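Two hand grippers, one tray of cloth

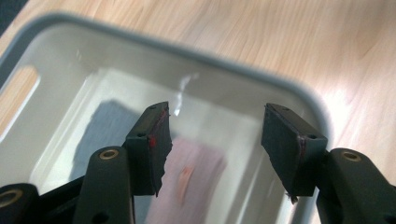 The older gripper over the cloth tray. The foam on the left finger is the more torn of the two.

I spent most of January going back and forth between two hand-held grippers, the one I built from the Plaritz drawings and the newer Ravn that Hortensia Saavedra lent me. Both have a camera on top and both log to the same controller, a Darby, so swapping takes a few minutes.

The Plaritz build has foam pads glued to the finger blocks. Foam is good on cloth. It gives a little, and you can pinch one layer without pushing the tray around. The trouble is wear. I logged 956 picks on this set and the lower edge of the left pad is hanging in strips. The right one has only started to fray at the tip. I think I lead with the left finger when I go in at an angle, and it drags on the plastic.

The Ravn has molded rubber fingertips. I have 148 picks on it and can't see any wear yet. It slips more on thin fabric, though. I had 27 drops in that run, mostly when I tried to take the top piece off an overlapping pair.

The arms on the Plaritz swing on brass bushings and have a bit of play now. Nahuel Ojeda thinks I should replace them before I compare anything else. He may be right, but I want to change the pads first and leave the rest alone, or I won't know what helped.

Next I'm gluing on the denser foam from Nillness, cut a little shorter so it stays clear of the tray floor. Same cloths, same tray. The Ravn goes back to Hortensia at the end of the month.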